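Trays, Cloths and a Clear White Table

Posted by Beverley Treloar, 6/11/23

I have a real soft spot for divided trays. Give me a drawer full of hair clips, spare keys and loose buttons and I'm a happy woman for the afternoon! So this gallery is all about sorting, folding and getting a tabletop back to bare. It goes with the small-storage series I've been putting together for the Lightfoot page, and if you've been following along you know I started with 40 little things in a shoebox and no plan at all.

Click through, take your time, and steal any idea you like.

1. Tray at the back, cloth to the right

A pink tray with all its compartments empty is my favorite way to start (so much promise!). The gray striped cloth is still in a crumpled heap, and I love those thin darker stripes. For a cloth this size I fold in half, then in thirds, and smooth it with the side of my hand. Four folded cloths fit in my kitchen drawer at Osormont with room left over for the tea towels. 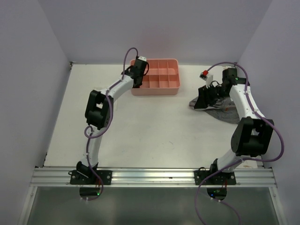

2. The long channel

I'm so taken with this layout: small compartments along the top and bottom, and one long channel running through the middle. At home the channel gets pencils, the thin paintbrushes and my good scissors, and the little squares take everything that rolls. Keep one square free for the odd thing you can't name yet. Mine has had a brass hook in it since June and I still don't know what it came off!

Set against the back wall like this, a tray leaves you space to spread things out before you sort them.

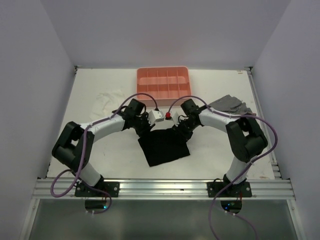
Reading time: 2 min

If you're starting your own, tip everything out first and group it by size, then by how often you reach for it. I went through 55 buttons that way last weekend and kept 31, and the rest went in a jar for my neighbor's quilting. Next gallery is the Braltemance sewing corner, with thread racks, pin dishes and a wonderful old cutting table. Send me your own trays in the meantime, full or empty, I want to see them all!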